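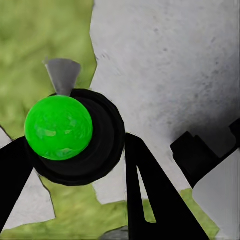
A rendered green sphere against a black disc. The mottling on the sphere is part of its surface; the soft reflections are part of its finish.

Stop Choosing Paint from a Screen
Akash Bisht

Most paint in this country is now chosen from a rendered swatch on a phone or laptop. I think this is a mistake, and that paint sellers should stop encouraging it.

A screen emits light. A wall reflects it. The colour of a wall depends on the lamp or window lighting it, the sheen of the coating and the colour of whatever stands opposite. A swatch on a web page carries none of this. It is a single value, shown on a display whose white point and brightness the seller does not know.

Sheen causes the most trouble. A glossy green and a matt green mixed to the same formula will not match when seen side by side. The glossy one picks up highlights and looks deeper between them. The matt one scatters light evenly and looks paler. Online charts usually show both as the same flat square, with the sheen given in a drop-down menu underneath.

Lamps come next. A warm bulb at 3000 K pulls a lime green towards yellow, and a grey with a little green in it can turn plainly brown. Plakham, where I bought the paint for my hallway, lists 11 greys. On my monitor I could separate four of them. Under the hall light I could separate all of them, and the one I had ordered was wrong.

Kanchan Nautiyal, who mixes trade colours at Skunivon, disagrees with me. Her view is that the screen is a filter: it gets a buyer from 500 colours down to a handful, and a sample pot does the rest. I accept the first half. The second half assumes that people buy the pot, and the checkout page gives them little cause to.

My proposal is modest. Sellers should print the light reflectance value beside every swatch, show each sheen separately, and include a painted card in the price of the first tin. Buyers should fix that card upright on the wall to be painted and look at it in the morning and again after dark with the lamps on. A card laid flat on a table catches different light and will mislead.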